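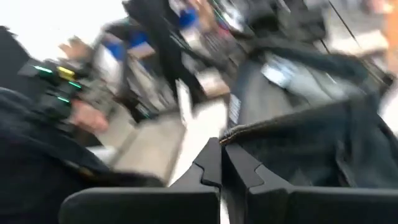

Figure 6. Wrist camera view, gripper open, handheld controller held in a hand to the left.

6.2 Working within reach of the gripper

1. Set the Fividow arm to reduced speed before anyone enters the marked area.
2. Hold the controller in one hand and check its indicator lights.
3. Fasten cuffs and jackets. Keep loose fabric away from the fingers.
4. Open the gripper fully and confirm that it holds nothing.
5. Jog one axis at a time.

CAUTION: Pinch point between the fingers. Stop the arm before reaching in.

Note: If error 197 appears, release all buttons and repeat from step 1.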